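Woltard Day Trips: coach excursion listings

README, version 3
Last updated: 2021-12-17
Maintainer: Samira Farah
Corrections to listings: Ketsara Thaweesak

What is in this folder

The folder has the descriptions of coach day trips that start from Modthorpe and go to the coast, the lakes and the market towns of the Woltard area. We collected them from the printed brochures of small excursion companies and typed them again in one common shape, so that they can be compared and searched. There are 2,000 listings. One listing is one trip as one company offered it in one season. If the same trip was offered again next season with a new price, it is a new listing.

The work was started by Raghda Nimri when she was writing her thesis on how seaside excursions are sold to visitors. Carla Zoubi continued it and added the return times, which were missing in the first version.

Files

listings.csv has the trips, one on each line.
stops.csv has the stops of each trip, in the order of the route.
companies.csv has the names of the companies and the town of their office.
glossary.txt explains words which are used in brochures with a special meaning, for example "comfort stop" and "free time ashore".
changes.txt tells what was changed between versions.

All files are saved as UTF-8. The separator is a semicolon, because many descriptions have commas inside. Please check this setting when you open the files in a spreadsheet program, otherwise the whole line comes into one cell.

Columns in listings.csv

trip_id: a number which stays the same in all versions. Numbers of deleted trips are not used again.
title: the name of the trip as printed, including exclamation marks.
company_id: connects to companies.csv.
season: summer, winter or all year. Trips to the December markets are marked as winter.
depart and return: local time, in 24-hour form. Return is the time promised in the brochure. It says nothing about traffic.
price_adult and price_child: in the currency of the brochure. An empty cell means that no price was printed. A zero means that the child really travels free.
lunch: yes, no or optional. We write "optional" when the traveler can buy lunch from the company at the time of booking. If the brochure only says that there are many restaurants near the harbor, we write "no".
boat: yes if any part of the trip is by boat, even a short ferry.
description: the full text of the brochure, without the booking conditions.

Columns in stops.csv

trip_id: the same number as in listings.csv.
stop_order: starts from 1. The departure place is not counted as a stop.
place: the name in the spelling of the local road signs.
minutes: the length of the stop. Photo stops are usually given without a length, and we left these empty.
guided: yes or no.

How the texts were typed

Two people typed each brochure separately, and the third compared the two results. Where they were different, we looked again at the paper. Obvious spelling mistakes in place names were corrected in the column "place", but the description keeps them as they are. I know that this looks strange in some listings (the lighthouse at Curnix Point has 5 different spellings), but for people who study the language of brochures the original text is important.

Brochures like to say "half day" and "full day" and these words do not mean the same thing in every company. One company calls a trip of four hours a full day. For this reason we do not have a column for the length, and it should be calculated from the departure and return times.

Known problems

The winter season is weaker than the summer season. Many companies print only one sheet for the winter, and these sheets are easily thrown away.

Prices for the older boat trips sometimes include the harbor fee and sometimes not. When the brochure was clear, we added a note in the description in square brackets. When it was not clear, we did not guess.

Some trips with an overnight stay came into the first version by mistake. We removed them in version 2. If you still find one, please write to Ketsara with the trip_id.

The stops of the lake circuit are given in one direction only. Several companies change the direction according to the weather, and their brochures mention it in very small print.

In 90 listings the return time is missing. They are all from the Furukawa collection, where the back page of the brochure was not preserved.

Pictures

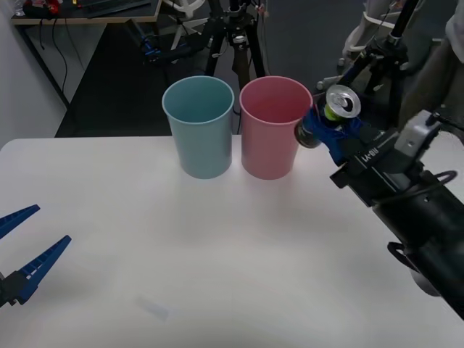
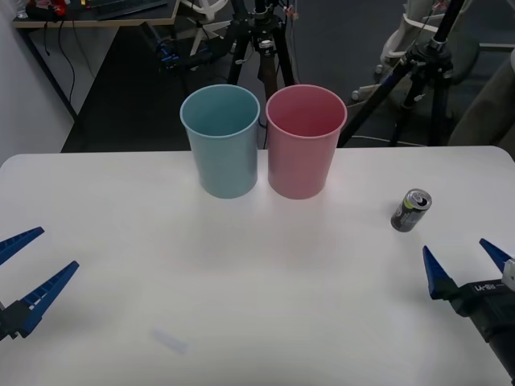
Use and citation

You can use the listings for study and teaching without asking. For a printed travel guide or a booking website, please contact us first, as the descriptions were written by the companies and some of them want to be asked. Do not use the prices for planning a real trip. They are old, and a few of the companies do not run coaches anymore.

When you cite the data, please give the title, the version number and the name of the maintainer. If you used only the stops, please mention this too.

Adding new listings

We are happy to receive more brochures, especially winter ones. A clear scan of all pages is enough, and the front and back covers are needed because the season is often printed only there. Please do not type the text yourself before sending. Tarek Moussa receives the scans and gives the new trip_id numbers, so please do not invent numbers in your own copy of the file.

Brochures in other languages are kept in a separate folder. They will be added when we have agreed how to treat the translated place names.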